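Hand-held grippers: the two-piece kit

Posted 21 May 2020 | 13 comments | 35 shares

I have been trying the two-gripper kit from Zutovano, the one they sell for recording pick-and-place work by hand. You hold one in each hand and the fingers do what a robot's would. I paid for it myself, $600 for the pair.

Small fruit is the test I care about. The ridged blue pads hold something the size of a date upright between the tips, and I don't have to squeeze hard.

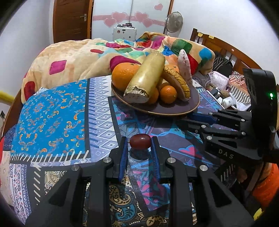

Bigger things

Oranges are harder. The fingers open wide enough, but I have to come in low over the rim of the plate – patterned cloth underneath doesn't bother the grip at all. The pivots feel tight after up to 155 picks. My old Volalitz pair had play in them by September.

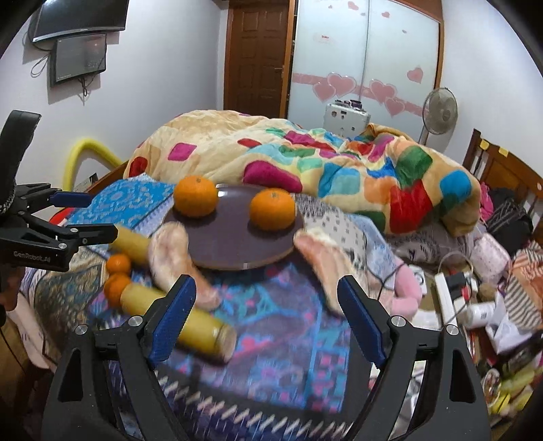
Jansen
Writer and tester, Asino blog

My one complaint is the weight. With both hands working, my wrists want a break well before I do. I would still buy it again for tabletop work. Spare pads are sold separately – order a set with the kit.

Asino | Contact | Back to top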